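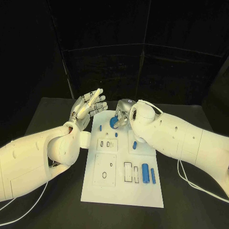
The handover rule at Helholm fits on one page. The giving hand keeps its grip until the receiving hand reports a hold, and neither arm moves for 3 seconds after that. Nayara Frota wrote the first version in February, when the shop's two-armed cells had no common rule and each shift set its own timing.

Her page also covers cables, which must stay out of the space between the hands, and speed, capped at 410 millimeters a second near the part. Operators sign it before their first run. Storko, a supplier, has asked for a copy.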